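Griffiths Lab and Pastby present new method for teaching robots to handle thick clothes

OSTSKA, August – The robotics group of the Griffiths Lab in Ostska, together with the software company Pastby, today published the results of Trurkura, a method with which robots learn to fold and put away padded clothing.

Thick coats are difficult for robots. The filling changes its shape when it is pressed, and the fabric slides easily over the bed. Until now, most training data in our field came from towels and T-shirts on a clean table.

For Trurkura, 1294 short demonstrations were recorded in 15 ordinary homes. The persons taking part worked with hand-held grippers on their own beds and sofas, and they were asked not to tidy up before. The model learns from these recordings directly – no robot is needed in the home.

In the laboratory, the trained robot then made 175 attempts with coats it had not met before. It finished the fold more often than our earlier system, which was trained only on table data. Sleeves remain the weakest point, and five of the coats could not be folded at all.

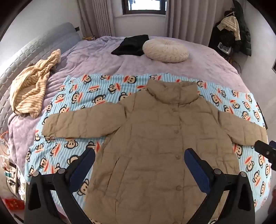
Recording in a bedroom: a quilted coat spread on a striped blanket, with the grippers over it.

The paper and part of the recordings can be requested from the Griffiths press office, which answers inquiries until Thursday at 5 p.m.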